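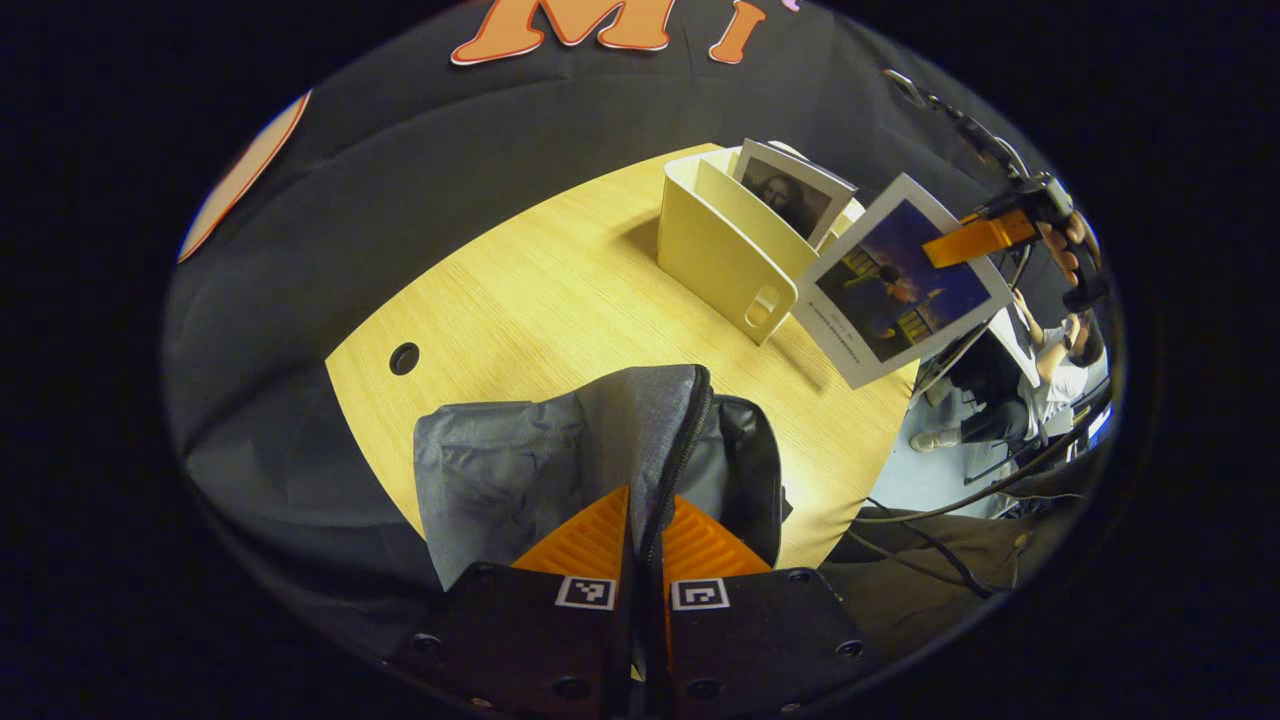 Home News Projects People Contact

Kommont opens second recording room in Jakbridge

Reading time: 2 minutes

Kommont has opened a second room at its Jakbridge office for recording household tasks by hand. The work started in November in the first room, upstairs, and until now the team has collected 2,379 demonstrations there. The new room went into use this month.

The method is simple to learn. A person takes a gripper in each hand and does the task with the two tools instead of with the fingers. Each tool has soft orange pads on its fingers and a square printed marker on each finger, so that the opening of the gripper can be read later from the video. No robot arm is needed during the recording. The movements are used afterwards to train one.

The first tasks in the new room are small ones from the table and the kitchen. One is putting printed picture cards into a curved holder, another is handling a soft grey pouch with a zipper. The cards are more difficult than they look, says Kenta Hoshino, who leads the recordings.

"A card is thin and it turns when you hold it only at the corner," he said. "With your own hand you correct this without thinking. With the gripper you must learn to be a little slow, and the robot will learn your slowness also. So we ask people to practise first, and we keep only the recordings where the movement is calm."

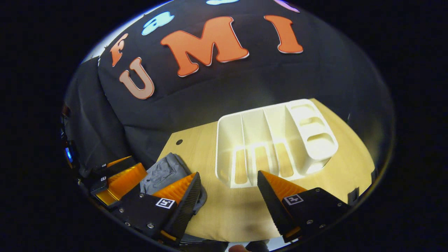
Cloth and dish racks are the next group of tasks. Cloth changes its shape each time it is put down, and for this reason Mr Hoshino wants many more examples of it than of the hard objects. The aim is 500 recordings with cloth before the end of the season. For the rack, the position on the table is moved a little between the recordings - otherwise the trained arm may learn the place and not the object.

Of the demonstrations made so far, 1,061 have passed the check and are already used in training. The others are waiting, or were put aside when a marker was hidden for too long or the person changed the grip in the middle of the task.

Kommont will test the results on its two-arm machine, called Brurerow, which stands in the Hayashi building across the street. A first test with the cards is planned for the coming weeks.

People who would like to try the grippers can write to the office. A session takes one afternoon, and training is given at the start.

Contact the Jakbridge office | © Kommont | Back to top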